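Laundry Day on Mudness Street – Notes From a Small Gallery

By Kanyarat Meesuk
December
3 min read
11 shares · 2 comments

When we moved to the apartment in Grodeck, I did not think that I would write so much about laundry. The place is small, and the washing machine stands in the same room where we walk, eat and look for our keys. So the laundry is always in front of us, and after some time I began to find it interesting.

My aunt in the Chareonsuk family house had a big yard and a line between two mango trees. She washed in the morning, before the heat, and everything was dry at lunch. In Grodeck in December there is no such luck. A thick sweater needs two days on the rack, and the bathroom window becomes wet from the inside. I had to learn a new way, and I asked many questions to the neighbors. The lady from the second floor told me to wash small loads, to open the window for a short time only, and never to put the rack against the wall. I follow the first two. For the third one we have no space.

The baskets were a different lesson. I had a round one made of cloth, very pretty, which I bought at the market in Vomcombe. It fell over each time I put something heavy inside, and the bottom began to smell in the second winter. Now I like the kind with openings in the side, because the air can go through. I also stopped to put the basket on the floor. My back is better for it – I only wish I had started when I was younger.

People wrote to me after my last page (it was opened 1676 times, which surprised me very much) and asked how I sort. My system is simple. Dark clothes wait together, towels go alone, and everything with a strong color is washed first time by itself. I check the pockets when I load and again when I unload. Last month I still washed a bus ticket.

The gallery is short. I will add to it when I have more time.

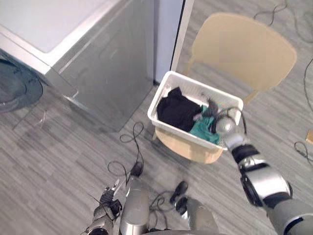

Should you leave the washer door open between loads?
It is better to leave it open for a few hours, so the drum and the rubber seal can dry. If small children or a cat live with you, leave only a small gap and look inside before you start the machine.

The basket on the chair: a black garment on one side, the teal-green cloth on the other, and a small gray piece near the back. A chair is the right height for me, and I can turn it to the machine without lifting anything. Please choose one that stands firmly – a wet load is heavier than it looks.

Next time I want to write about folding, which my family considers my weak side.

2 comments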